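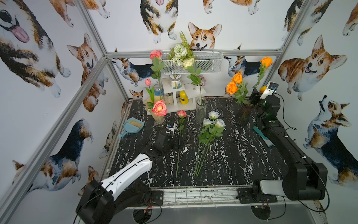

## Flower cell: leader arms or hand guiding?

**stemcount** wrote:

Setup's finally together, so I get to ask the question I've been putting off since April. The task is putting roses into vases, two arms, and I have to pick how I teach it. Right now I drive both arms by remote from a pair of leader arms and I have 87 demos saved. They look okay on playback, but my stems wander all over the place on the way in. A friend keeps telling me to just grab the arm and guide it by hand. Anybody done both?

**Peiyu Hou** wrote:

Love the corgi walls!! I'd stay on remote. If you guide by hand, your own arm is in every wrist camera shot, and later on the policy goes looking for a sleeve that isn't there. I lost a whole batch of 428 that way on a cup stacking job and I'm still a little sore about it.

**grimenholm_garage** wrote:

Gotta disagree with Peiyu. Stems bend, and over remote you don't feel any of it (unless your leaders have force feedback, mine sure don't). By hand I can tell when the stem touches the lip of the glass and I ease off without thinking. For the sleeve problem, record the joint path by hand, step out, replay it and save the camera footage from the replay. Takes twice as long, fine by me.

**Peiyu Hou** wrote:

Replay works if the flower sits exactly where it was the first time. Mine never do! A rose lying on the table rolls a bit when you set it back and then the replay grabs air. And how are you hand guiding two arms at once, with your knees?

**grimenholm_garage** wrote:

One arm at a time, lol. But ok, fair point on the rolling.

**Shengli Jiang** wrote:

I'd look at the order before the method. You've got three white roses bundled on the table and a single pink one lying by itself, and those are different grasps. Do the single stem until it's boring, then the bundle. I mixed them early on my Plivance arms and got a gripper that hesitated over everything. Also slow down for the last bit above the vase. Wandering on the way in is usually the driver rushing.

**stemcount** wrote:

Rushing, yep, guilty. I did 4 slow ones after lunch with just the pink rose and the paths are so much cleaner already. Sticking with remote for now. Do I toss the old 87 or keep them?

**Peiyu Hou** wrote:

Keep the clean ones, toss the wobbly ones. You don't need 1,000 of these.

**grimenholm_garage** wrote:

Keep them all, wobble is how it learns to recover. And try one by hand anyway!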